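Feeding Station Layouts, Part 2: Dry Food
Wekbridge Pet Care Notes / Gallery

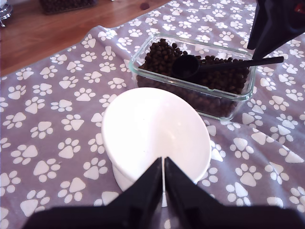
Dry food stations need three things within arm's reach: the bowl, the supply and the measure. The layouts on this page were put together in September for the Wekbridge boarding notes and cover small and medium animals on dry food only. Wet food is handled in Part 3. The first layout is the tabletop version, used for preparing a portion before the bowl goes to the floor. Bowl and supply are set close together, with the glass container directly behind the white bowl, so the scoop travels a short distance and stray pellets land on the cloth. The scoop rests on top of the kibble with its handle past the edge of the container, where it can be picked up without touching the food.

Bowl
A round bowl on a short pedestal is the standard choice for tabletop filling. A glossy interior wipes clean with one pass of a damp cloth, and a light color shows residue that a dark bowl hides. Bowls are washed after each meal and dried fully before the next portion goes in. Chipped bowls are taken out of service.

Supply container
Clear glass lets the level be checked from the side. The container on the table is a day supply, refilled each morning from the closed bin in the storeroom. It is emptied and washed every Saturday. Old kibble is not topped up with a new bag. When the boarding rooms changed from Bullesance to Trilix dry food, the two were kept in separate bins for 9 days while the animals were moved over in steps.

Scoop
One scoop per food. Scoops are filled level and not heaped; a heaped scoop can throw a small dog's portion off by 20 percent. Long handles are preferred with deep containers. The scoop is washed together with the container.

Mat
A fabric mat protects the tabletop and keeps the bowl from sliding. Printed cloth is acceptable if it can go in a hot wash. Smooth the cloth flat under the bowl before filling. Shake it out over the sink and replace it when the edge begins to fray.

Storage bin
The main bin has a screw lid and holds 12 kilograms. It stands off the floor on the Wainwright rack, away from the radiator. The bag label is cut out and taped inside the lid with the opening date written on it.

Next: Part 3, Wet Food
Back to gallery index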